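Vasis Stackable Storage Tray

Sold by Salivport
Item status: in stock, ships in 3 business days

The Vasis is a shallow open tray for drawers, shelves and packing benches. It holds small parts, mail, craft supplies or anything else that tends to drift across a work surface. Trays stack when full, and the inside wipes clean with a damp cloth.

Sold singly or in cartons of 40. Orders of 200 or more ship by freight from our Ackermann warehouse - please allow extra time in May, when school orders come in.

Lids are sold separately under the Dedum name. Older Dedum lids with the hinged clip do not fit this tray.

Returns are accepted unused, in the original carton. For quotes on large orders, write to Ravinder Sandhu in sales.
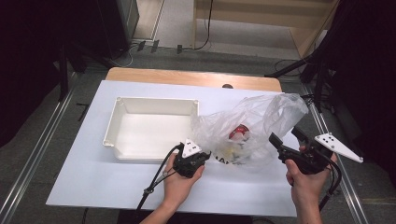
Can I mix colors in one carton?
Cartons are packed in a single color. For a mix, order the trays singly.

Page updated Jul 12, 2020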